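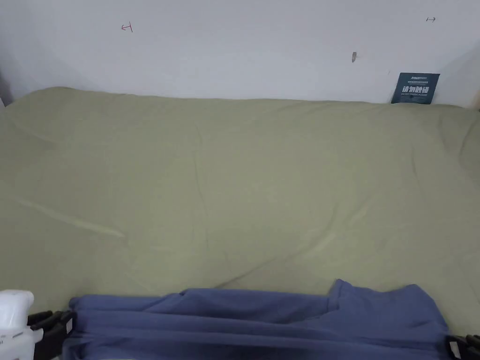
Vou a dias abertos de empresas de robótica há tempo suficiente para desconfiar da palavra "autónomo" num convite. O da Kudaton, em abril, trazia-a duas vezes. Prometia "tarefas domésticas do princípio ao fim" e lá fui eu, uma hora e tal de comboio, com o caderno e a má vontade do costume. O que encontrei foram quartos montados para treino e um par de pinças a segurar pelas pontas uma peça de roupa azul, esticada de um lado ao outro da cama, sobre um lençol verde-azeitona. Nas paredes brancas há umas pequenas marcas vermelhas, feitas à mão. Perguntei para que serviam e responderam-me com um sorriso e um folheto.

A explicação oficial é simples: pessoas com pinças na mão fazem os gestos, as câmaras registam tudo, e mais tarde um robô aprende com isso. Muito bem. Mas então o que se mostra ao público é gente a dobrar roupa com uma ferramenta incómoda. O robô propriamente dito, da Brandier, estava "em manutenção" — já ouvi esta na Pitness, no ano passado, quase com as mesmas palavras.

No folheto diz-se que o sistema acertou 61 dobras seguidas. Não diz com que tecido, nem quem decidiu o que é uma dobra certa. Pedi os dados e ficaram de os mandar. Continuo à espera.
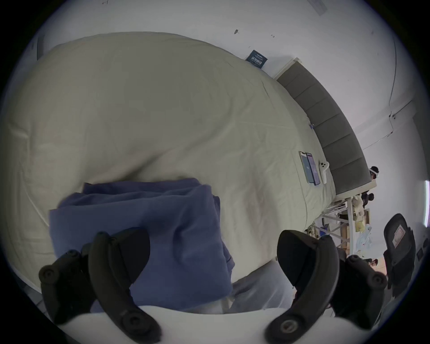 *A outra cama, com a manta azul-escura em cima do edredão.*

Gostei mais desta parte, confesso. Dois telemóveis e um comando de jogos branco em cima da cama, uma estante com um peluche, pessoas lá ao fundo. Parece-se mais com uma casa do que as bancadas imaculadas da Smits, onde tudo é cinzento e nada cai ao chão. Se é para aprender, que seja com tralha à volta.

A sessão durou 16 minutos e as perguntas tiveram direito a 4. Usei um deles para saber quanto custaria ter isto em casa e falaram-me de "ecossistema". Às três da tarde estava na rua, a comer uma sandes má.

Volto se puserem o robô a trabalhar à frente das pessoas, com roupa trazida por quem assiste. Eu levo um lençol de elástico. Ainda não consegui dobrar nenhum como deve ser e gostava de ver alguém, ou alguma coisa, a tentar.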